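Objet : Re: [coord-sites] Rangement automatisé, cuisine de Grastthorpe

Bonjour à toutes et à tous,

Je réponds sur la liste à la question de Kiều, d'autres sites l'ayant posée aussi.

> Est-ce que les heures de l'équipe cuisine vont baisser une fois le bras
> en service ? On nous dit que non, mais à Stanwood le planning de janvier
> est déjà plus court. Et qui remet les choses en place quand il s'arrête ?

Pour situer le travail, le plan de travail avec ce qui y reste posé d'ordinaire : grille-pain, égouttoir, planche, bocaux, essuie-tout.

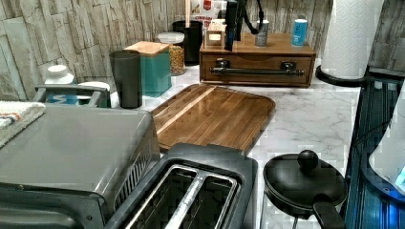 Grastthorpe, le 17 décembre 2021

Depuis septembre, le système Jimer a reçu 366 consignes de rangement dans cette cuisine. Il en a terminé 194 sans intervention. Pour les autres, quelqu'un de l'équipe a repris la main, le plus souvent pour un objet mal saisi ou un couvercle.

Sur les heures : aucun contrat n'a été modifié chez nous. En revanche, le contenu des postes a changé. La remise en ordre de fin de service prenait 70 minutes à une personne. Elle en prend maintenant 44, mais la personne reste à portée du bouton d'arrêt et ne peut pas partir en salle. Le temps gagné n'est donc pas entièrement du temps libre, et le planning doit en tenir compte. Pour Stanwood, je n'ai pas vu le document et je ne peux pas répondre à leur place.

Les passages près du mur restent les plus lents. Il faut approcher la pince de la barre porte-serviettes et du casier en bambou où l'on met le thé,

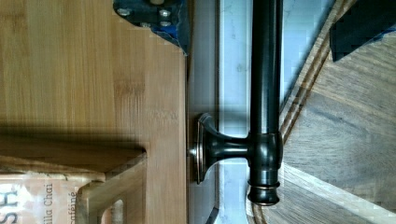

et à cet endroit nous avons demandé une vitesse réduite. Cela rallonge le cycle, mais l'équipe préfère.

Qui remet en place : la personne de service, et c'est désormais écrit dans la fiche de poste. Elle note l'arrêt dans le cahier, avec l'heure et l'objet concerné. Merci de ne pas relancer le bras avant de l'avoir fait, on a perdu plusieurs relevés comme ça.

Restent ouverts la prime de surveillance et la formation des remplaçants. Envoyez-moi vos remarques directement si vous ne souhaitez pas écrire à toute la liste.

Cordialement,
Folasade Wike
Coordination des cuisines, Grastthorpe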